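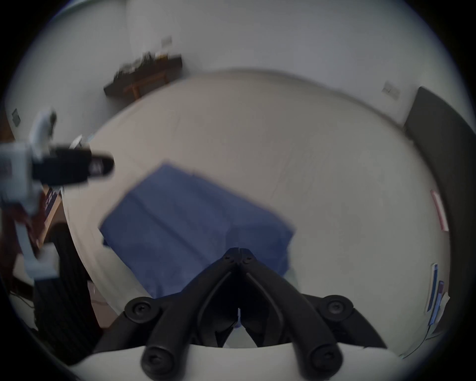
床の上で何かをつかんでいるところ

差出人: ニイ・アサンテ (Nii Asante)
宛先: プデテロ応援会メーリングリスト
件名: Re: 遠征バスと、来季の名簿づくりについて
日付: 2020-10-24

みなさま、こんばんは。ニイです。お返事が遅くなってしまってごめんなさい。デリアさんのメールを読んでから、あれも書こう、これも書こうと思っているうちに、すっかり夜になってしまいました。

> デリア・ハラです。エスピノサ戦の遠征バスですが、
> 今のところ申し込みが56名です。一台では乗りきれないので、
> 二台目を頼むか、先着順で締め切るか、ご意見をください。
> それから、来季の会員名簿の担当を引き継いでくださる方は
> いらっしゃいませんか。パスクアルさんが引っ越されるので。

まずバスのことですが、私は二台目をお願いするのに賛成です。去年の夏、7月の遠征のときに締め切ってしまって、あとから「行きたかったのに」という声をずいぶん聞きました。小さいお子さんのいるご家族ほど申し込みがぎりぎりになりますし、うちもまさにそうでしたので、お気持ちはよくわかるんです。追加の負担が一人1,000円くらいで済むなら、払ってもいいという方は多いのではないでしょうか(もちろん、厳しいという方は遠慮なく私かデリアさんに直接おっしゃってくださいね)。

二台になるなら、前のほうの席を6つ、お年を召した方のために空けておいていただけるとうれしいです。ルボミールさんのお父さまも今回は来られるそうで、キンデン時代の試合の話をまた聞かせてもらえるかと思うと、今からもう楽しみで楽しみで! 前回は行きの道中ずっと、雨の決勝の延長戦のお話でしたね。帰りに続きを聞くはずが、私は途中で寝てしまいました。

名簿の件は、もしほかに手を挙げる方がいらっしゃらなければ、私がお引き受けします。表計算はあまり得意ではないのですが、パスクアルさんが一度見てくださるなら何とかなると思います。パスクアルさん、お引っ越しの準備でお忙しいところすみません、来月の集まりの前に30分ほどお時間をいただけませんか。13番の旗の保管場所も、そのときに教えてください。あれだけは誰に聞いてもわからなくて。

あと、ヴァルディスさんから太鼓の革が一つ傷んでいると連絡をもらいました。ソヌスのお店で張り替えてもらえるそうですが、遠征に間に合うかどうかはまだ返事待ちとのことです。間に合わなければ小さいほうの太鼓でいきましょう。あれはあれで、私はあの軽い音がけっこう好きです。

パスクアルさんには、長いあいだ本当にお世話になりました。私がこの会に入ったばかりのころ、歌詞も手拍子もわからずにいたら、隣に立って一曲ずつ教えてくださったのを今でも覚えています。遠くへ行かれても、このメーリングリストにはどうか残っていてくださいね。

長くなりました。バスについてご意見のある方は、このメールに返信でお願いします。だんだん寒くなってきましたので、スタンドでは膝掛けをお忘れなく。

ニイ

追伸 前回の試合のあと、紺色の水筒の忘れ物がありました。うちで預かっています。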